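Visiting the Plirumau Dig: Your Questions Answered

We use cookies to keep this site running and to see which pages people read. By continuing to browse you agree to our cookie policy. Accept | Manage settings

Every spring the inbox at Mutton Heritage Trust fills up with lovely letters about the excavation, and many of them ask the same things, so we've gathered the answers on one page (it has grown a bit longer than we planned!). Last updated Thursday, May 16, 2024.

What is the Plirumau site?

It's a small settlement on a river terrace, with house floors, storage pits and a stretch of cobbled lane that we're all rather fond of. People lived there, left, and came back again at least once, which makes the layers tricky to untangle but very good company over a long season.

Can I visit while the team is digging?

Yes, please do! Open days run every other Saturday from March until the trenches close, and the walking tour takes two hours at an easy pace. Children under 12 come in free with an adult. Wear shoes you don't mind getting muddy, and bring a hat, as the only shade is by the finds tent. 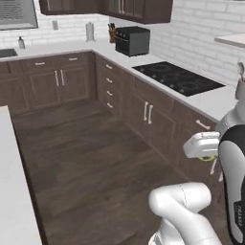
How do you know how old things are?

Mostly by putting several kinds of evidence side by side. Charred seeds and charcoal go off for radiocarbon dating, and the pottery gets compared with pieces from sites we already understand. Our oldest hearth was in use 600 years before the lane was laid, and when that result came in there was a good deal of cheering and a very large cake.

Do I need experience to join the dig?

Not a bit. New diggers spend their first morning learning to trowel, and after that you'll work beside a supervisor. Each trench takes six people at a time, so places do fill up quickly. If kneeling is hard on you, there is always washing, sorting and labeling to be done at a table, and some of our happiest regulars have never set foot in a trench.

I found something in my yard nearby. What should I do?

Leave it where it is if you can, take a picture with a coin or ruler next to it, and write to Demetrius Okafor, our finds officer. He'd much prefer to look at a hundred ordinary stones than miss one good one, so please don't feel shy. Try not to scrub anything, either, since old residues can tell us a great deal.

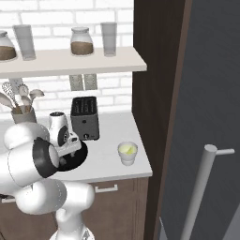
Page 2

Where do the finds end up?

Once cleaned and recorded, they go to the Yip Museum, where the ground-floor gallery shows a changing selection. The rest are kept in the study store, and you can ask to see them by appointment. Soil samples stay with us at the Clirine field station until they've been sieved, and that can take most of a winter.

Why do you fill the trenches back in?

It does look sad, we know. But rain and frost are hard on old walls, and a good blanket of soil is the kindest thing we can give them. We lay a cloth sheet down first so that anyone digging in later years can tell exactly where we stopped.

Can I bring my dog?

On a leash, yes, and along the lower path only. There's a water bowl by the gate.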